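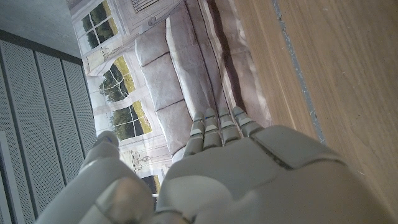
Checking and re-dressing the hands on the Wotberg two-arm cell

Written by Tomos Penry, revised 2025-09-20

This routine covers the hands, the wrist wiring and the arm cables on the Wotberg cell. Do it every 200 running hours, or sooner if a hand has been taken off. It takes one person roughly an hour. You will need a 2 mm hex key, small side cutters, reusable ties, a soft brush, a lint-free cloth and the cell logbook.

Before you start

Clear any loose objects from the middle of the table. Send both arms to the service pose from the Simero panel and wait until they have stopped. Press the emergency stop, then switch off the arm supply at the wall. Leave the hands to sit for a few minutes before you touch them. The finger joints can hold a little tension after power is removed, and they may relax suddenly if you pull on them.

Step 1. Check the fingers

Work from the thumb across. Bend each joint gently with one finger and let it go. You are feeling for grit or a joint that moves further than the one next to it. Brush out the seams between the segments and wipe the fingertips with a dry cloth. Don't use solvent on the shells, as it leaves them cloudy. Ilona Illés keeps a list of the joints that have already been changed, inside the back cover of the logbook.

Step 2. Check the wrist wiring

The small coloured wires at the wrist should have enough slack for the hand to turn all the way in both directions. Press each connector home with your thumb. If a plug is hanging by its wires, support it with a tie on the bundle, never on the plug body. Trim the tie tails flush so that they can't scratch the forearm.

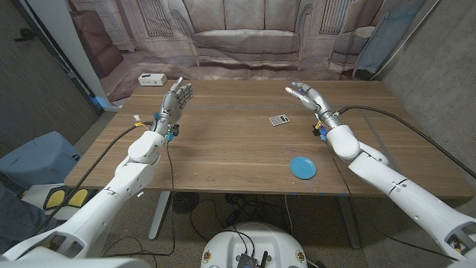

Step 3. Check the arm cables

Follow the thick black cable from the wrist back along the arm. It needs a loose curve at the wrist and again at the elbow. Feel for flat spots. If you find one, mark it with tape and tell Hendrik Pretorius before the cell is used again. Lift any cable that has dropped to the floor and make sure it isn't trapped under a table leg.

Step 4. Run the slow test

Switch the supply on, release the stop and choose the Puvau slow routine, program 567. Keep one hand on the stop button. The hands open, turn palm up and close again.
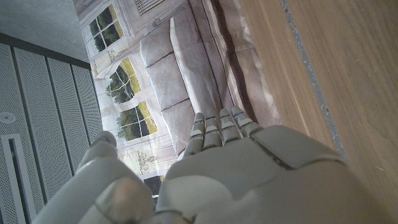 Watch the wires as well as the fingers. The fault we see most often is a wire that is fine with the hand open and pulls tight near the end of the wrist turn. Stop there, switch off, and go back to step 2. If the fingers don't open evenly, run the Hao finger zero once and repeat the test. A second failure means the hand comes off and goes to Elin Meredith.

Step 5. Fill in the log

Write down the running hours, any joint that felt rough and any tie you moved. Sign it. Program 567 stays loaded, so select the normal program again before you leave. 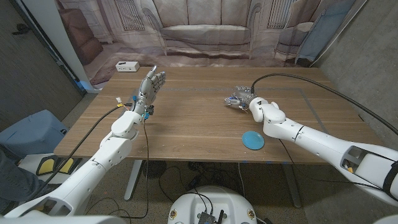 Can I do one arm and leave the other for later?

It's better to do both together. The hours are logged for the whole cell, so a half-finished check gets lost. If you have to stop, write "left only" or "right only" beside the entry and finish within 7 days.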